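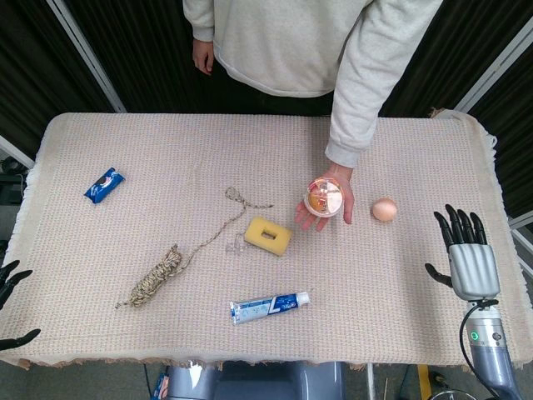 Speaker notes: Two hands, one table

Filed under: Talks, Manipulation, Grippers
3 comments | 12 shares

Slide 1. Title
Good morning, and thank you for having me in Flondcombe. Speak slowly. Say that my talk is on comparing two robot hands, and that questions are welcome at any time.

Slide 2. Why we compared
At Palcombe we have used the Goel gripper for all our table work. It has 2 fingers, it is simple, and we know its faults well. In December we received the Tivar hand, with four fingers and a thumb. Everybody in the lab wanted to use it immediately. I wanted first to have numbers.

Slide 3. The objects
We chose things from a kitchen or a bathroom: an egg, a sponge with a hole in the middle, a tube of toothpaste, a piece of rope, a packet of cookies, a small round container with a clear lid. All of them are put on a woven cloth. The cloth is important, please stay on this point. On a bare table the fingers slide under the object. On the cloth they push the fabric, and the object moves with it.

Slide 4. The protocol
Each hand made 300 grasps. The same arm, the same head camera, the same controller. After every 5 grasps we moved the objects to new places. A grasp is good if the object is lifted and held until the arm stops. We also did handovers, where a person offers the container on the open palm and the hand must take it from there. The handovers are scored separately.

Slide 5. Results
Show the table and wait a little. For the sponge and the toothpaste there is almost no difference. For the egg, the Tivar hand is clearly better. For the rope, the Goel gripper wins, and this surprised me. With many fingers, the loose end is caught between two of them and does not come out again.
(If somebody asks about broken eggs: yes, with both hands.)

Slide 6. Time
The Tivar hand needs up to 475 milliseconds more to close, because the controller moves the thumb first. We tried to close all fingers together, but then the container turned and we lost it. Do not go into the code here.

Slide 7. What was difficult
Clear plastic. The camera finds the lid by its reflection, and when the light changes the position jumps. Neither hand can repair this. The next test will be with a second camera near the wrist.

Slide 8. Questions
Leave the results table on the screen. Have the cable drawing ready, people always ask for it.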